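Notebook, bad-loan recovery model
April 30, 2023

Where things stand

Reran the Lasus recovery figures from scratch because I did not trust the December ones. I still don't, but now I can say why. The portfolio we were handed is 642 files, all bought from Stostelari at a discount after the bank decided it was done chasing them. Of those, 225 are marked "in active recovery." I opened a batch to see what active means. In most of what I read it means a letter went out. In a few it means a letter was drafted. I would like to know who chose the word.

The summary sheet says the special powers granted last year "accelerated resolution." Maybe. The sheet compares the months after the change with the months before it and stops there. Rates moved in the same stretch, property prices moved, and two of the largest borrowers were already in talks. I am not willing to give the credit to the powers until I see a comparison group, and there isn't one in the folder.

What I did

Took the raw export and threw out the status column completely. Rebuilt status from payment dates only. A file counts as recovering if cash arrived in two separate quarters. Promises don't count, and neither do restructured terms with no payment behind them.

With that rule, a lot of "active" goes away. I won't write the new count here until someone else has run it, since last time my number ended up on a slide before it was checked.

Also found that Grutus (the valuation tool) fills missing collateral values with the average for the district. It does this without a flag. So a warehouse with no roof and no buyer gets the same value as the one next door that has a tenant. 494 of the files have a collateral value in the export, and I can't tell from the export which were appraised and which were filled in. The manual says "estimated where required," a phrase that covers anything you like.

Tried to back out the filled ones by looking for repeated values within a district. That works where several files share the exact same figure down to the last digit. It fails in small districts where only one file is missing. Call it a partial fix.
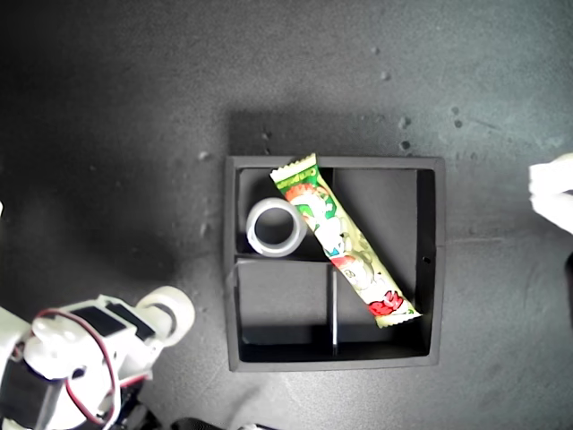 Things I don't believe yet

The claim that seizing assets faster brings in more money. Faster, sure. The sale prices in the Crăciun lots look low to me, and if you sell quickly at a poor price you may clear the file and lose the cash. Need sale price over last appraisal, file by file, with the filled-in appraisals taken out first. Otherwise we are dividing by a made-up number.

The claim that big borrowers hold out because the law is weak. Could be. Could also be that big borrowers have better lawyers under any law. The small files pay more regularly, but they are also mostly secured on the family home, so people pay before anything else. Different law would not change that much, I think.

The cost line. Recovery costs are shown at nearly 20 percent of cash collected, and the note under the table says outside counsel is "reported separately." Reported where? I looked in the annual pack and the quarterly pack. If counsel is not in there the line is useless for comparing with what the bank would have spent doing it in house.

Small problems, noted so I don't find them again

- Dates in the export come in two formats. Day and month swap for anything before the system change. My first run had payments arriving before the loan was made.
- Same borrower under different spellings, with and without accents. Crăciun appears as Craciun in the older tables and the join drops those rows silently. Fixed by stripping accents on both sides.
- Write-offs are entered as negative payments in one table and as zero in the other. My rule ignores negatives. Check that reversed fees are not caught by the same filter.

Next

Ask Stostelari for the original appraisals, on paper if that is all they have. Expect to be told they are in storage.

Run the two-quarter rule with a three-quarter version beside it. If the result swings a lot between them then the rule is doing the work and I need a better one.

Hold off on the report section about legal powers. I have a draft paragraph that says the evidence is "mixed," but I haven't seen enough evidence to call it even that. Leave it blank for now, with a note on what data is missing.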